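Rate Water by the Day It Is Used

Posted Thursday, October 3, 2024

The Tistthorpe water district bills every household the same price per gallon, all year. The rate is easy to print on a bill and easy to defend at a hearing. It is also a poor match for what the system costs to run.

Pumps, mains and tanks are sized for peak demand. In Tistthorpe the peak falls in July, when lawn watering pushes the Jallbridge station close to its limit. A household that uses 2,000 gallons a month indoors adds little to that load. It pays for the extra capacity anyway, through a flat rate set to recover the full cost of the plant. 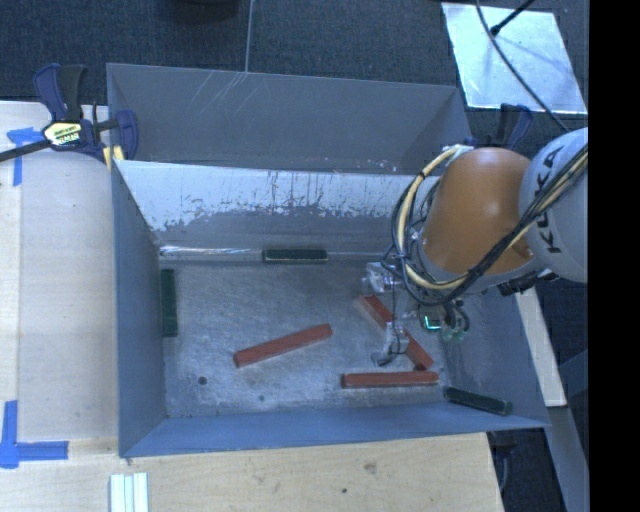
A seasonal rate would correct most of this. Barkville adopted one 6 years ago, with a higher price per gallon during the 90 days of heaviest use and a lower price for the rest of the year. Its meters did not need to be replaced. The billing software needed one added table.

The usual objection is that large families would be hurt. The Barkville schedule handles this with a base allowance that is never charged at the summer price. The allowance should be set per resident, which Barkville does not do, and reviewed every 5 years.

The Hegde study, paid for by the district, reached the same finding and was filed without a vote. The board should put it back on the agenda before the next rate schedule is fixed.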